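Darketti Manipulation Software Project
Interim progress report to the Dollwood Fund
Date of submission: 13/05/2021

1. Status

Work during the reporting period remained within the approved scope and budget. Two of the three software packages are at the stage foreseen in the grant agreement. The third, the learned planner for wiping and rinsing tasks, is behind schedule, and a revised date is proposed in section 4.

2. Perception and pose tracking

The tracking module estimates the position and orientation of each hand-held gripper from the marker cube attached to it. The first version treated every visible cube face as a separate measurement and averaged the results, and it produced jumps in the trajectory whenever a face turned out of view. The current version, Norketti 8, fits all visible faces of a cube as one rigid body and carries the estimate forward with a motion model when no face can be read. Recordings that previously had to be discarded for this fault have been processed again, and 283 are now accepted for training.

Bathroom surfaces were added to the task list in December at the request of the Fund. Pale basins and walls offer few features for camera localization, and the thresholds that had been set on kitchen recordings proved too strict. They are now set separately for each room type. The cloth-handling tasks at the washbasin use both grippers, and the tracker must keep the two cubes apart while the hands work close together over the bowl.

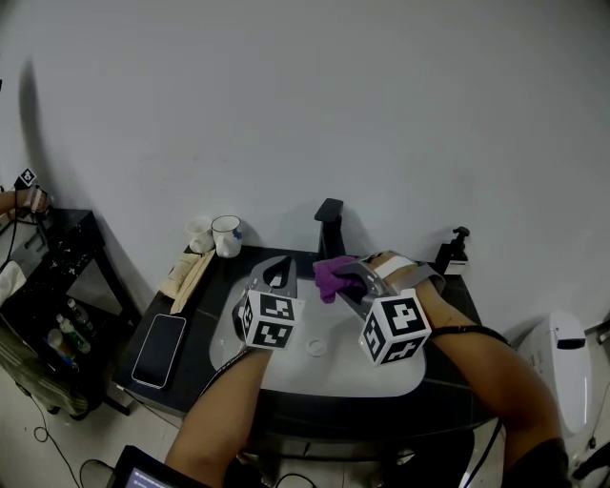 Interim Report No. 8

Left and right cubes are told apart by marker identity alone. An earlier rule that relied on the side of the view from which the arm entered has been removed, as it failed when the operator crossed hands. Where a marker outside the operator's own pair is detected, the software logs it and leaves it out of the pose fit.

3. Planning and control

The planner receives gripper trajectories and finger opening, and returns a short sequence of target poses for the arm controller. Sequences are now 40 steps long. Longer sequences gave smoother motion in simulation but responded too slowly when the cloth slipped.

Faucets and pump bottles at the back of a counter remain a source of planned collisions. The collision checker supplied by Martinelli accepts only closed meshes, and our reconstruction of thin or dark objects is often incomplete. A conversion tool has been written and is under test.

4. Deviations and next period

The planner evaluation will be delivered one quarter later than agreed. No additional funds are requested. The remaining work consists of completing the mesh conversion tool, repeating the basin trials with the new thresholds, and releasing the tracking module with its documentation to the partner sites.

The Fund is asked to confirm the revised delivery date in writing.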